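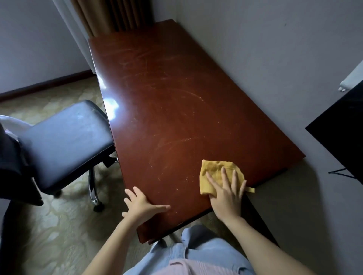
pano amarelo, marcas brancas que não saem

Fórum Casa e Restauro > Madeiras e acabamentos
publicado por tampo_torto, agosto, 22:40

Boas. Secretária de madeira escura, acastanhada para o vermelho, acabamento brilhante. Comprei em segunda mão numa loja de usados em Hernley, já lá vão uns anos. Tem estes arabescos esbranquiçados no meio e para o lado direito, e riscos finos. De frente quase não se nota, com luz de lado é uma desgraça.

Já passei pano húmido, já passei pano seco, e um produto em spray da Prokside que tinha cá em casa. Fica bem dez minutos e depois volta tudo. É cera velha? É o verniz que está a ir? Não queria lixar sem perguntar.

--

rolha_e_cera
Parece resíduo. Spray em cima de spray durante anos, faz uma película e cada vez que passas o pano só andas a espalhar aquilo. Tira tudo primeiro. Água morna, umas gotas de detergente da loiça neutro, pano BEM torcido, secar logo com outro. Fazes duas vezes, três se for preciso. E deita fora o spray.

--

marquesa77
Discordo. Água em verniz antigo é pedir manchas, ainda por cima se for goma-laca. Essência de petróleo (white spirit) num canto escondido, janela aberta. A cera sai, o verniz fica. Fiz assim num aparador da minha avó e numa mesa de cabeceira.

--

rolha_e_cera
pano torcido não é água em cima. e white spirit não tira silicone como deve ser, o spray tem quase de certeza

--

marquesa77
"Quase de certeza" leste o rótulo?

--

tampo_torto
Fui ver o rótulo, não diz nada de silicone, diz "agentes de brilho". Fico na mesma.
Como sei se é goma-laca?

--

gaveta_perra
Gota de álcool na parte de baixo do tampo ou atrás de uma perna, num sítio que tenha verniz claro. Esperas um minuto. Se ficar pegajoso é goma-laca. Se não acontecer nada deve ser verniz sintético ou poliuretano, e aí podes estar mais descansado com o pano húmido.

Riscos finos é outra conversa. Isso não é sujidade, é o brilho que está gasto. Limpas e continuam lá.

--

lixa_2000
Para os riscos: lixa de água 2.000, depois 3.000, depois massa de polir das de carro. Mão leve, sempre molhado, no sentido do veio. O meu tampo ficou um espelho.

--

marquesa77
Por favor não digam às pessoas para lixar um móvel que ainda nem se sabe que acabamento tem. Se for goma-laca, lixa de água estraga tudo. E se for folheado com verniz fino passas para o outro lado nas esquinas, depois queres ver.

--

lixa_2000
2.000 não passa verniz nenhum se tiveres cuidado. Já fiz 11 móveis assim.

--

marquesa77
E quantos eram goma-laca?

--

lixa_2000
nenhum mas ele também ainda não disse que era

--

gaveta_perra
Calma os dois. Primeiro o teste do álcool, depois limpar, depois logo se vê se é preciso polir. Pela ordem.

--

tampo_torto
Teste feito, por baixo junto à gaveta. Não ficou pegajoso. Passei a unha e nada, duro como estava.

Amanhã faço o detergente. Que pano? Tenho uns amarelos normais e uns de microfibra que largam pelo

--

rolha_e_cera
Algodão velho, t-shirt lavada muitas vezes. Sem amaciador!! o amaciador também deixa película. Troca de água quando ficar turva.

--

cabide_azul
Aproveito o topico: alguém usou a cera da Ondodura em cima de verniz sintético? Na loja disseram que dava, um amigo diz que fica baço.

--

gaveta_perra
Dá mas pouco, e tens de puxar o brilho no próprio dia. Se deixas de um dia para o outro agarra e fica como a foto lá de cima. Abre topico próprio que isto já vai longo.

--

tampo_torto
Actualizaçao. Duas passagens com detergente, a água saiu castanha clara, um nojo. A parte do meio melhorou muito. Do lado direito ainda há umas curvas, mas só contra a luz. Riscos iguais, como disseram. Vou à terceira no fim de semana e para já não lixo nada.

--

lixa_2000
quando te fartares dos riscos já sabes

--

marquesa77
Deixa secar bem antes da terceira. E continuo a dizer que o white spirit tinha feito isso numa vez só.

Tópicos relacionados
Anel branco de copo quente em mesa envernizada
Óleo de linhaça cru ou cozido?
Cadeiras Akande, onde arranjar parafusos
Cheiro a mofo dentro de gavetas (207 respostas)
Puxadores de latão: polir ou deixar escurecer
Cera Ondodura sobre verniz sintético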